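Basari bench vice, 100 mm: review after ten months
Posted 13/11/2022

I bought the Basari in January to replace an old Garum that had worn jaws and a stripped lead screw. It cost $185 from the tool counter at Innes in Grisbridge, bolts not included.

Fitting
The base has four slots and takes M10 bolts. My bench top is thick hardwood, so I drilled right through and used large washers underneath. The handle needs clearance at the front edge, so check that before you mark out. 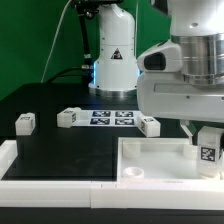

Jaws and grip
The jaws are 100 mm wide and met evenly out of the box. The serrations are coarse and will mark aluminium. I made a pair of soft covers from scrap angle and leave them on most of the time. Mild steel bar up to 13 mm cuts and files without slipping.
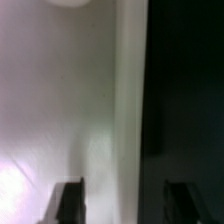

The screw had a lot of grey packing grease on it, which I cleaned off with kero and replaced with lithium grease. Travel is smooth now. There is a little side play when the jaws are wide open, less than the Garum had when new.

Swivel base
This is the weak part. Both lock bolts have to be done up hard or the body creeps under heavy filing.

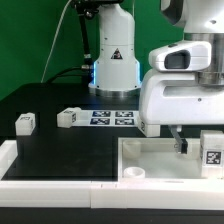

Tezza62: Mine crept too. I took the base apart and filed the paint off the mating faces, and it's held since.

I'll try that over summer. The paint is thick there and has started to flake near the lock bolts.

Warranty is 3 years, with the receipt.

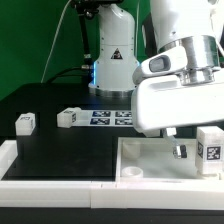
Workspace with tray, black tabletop.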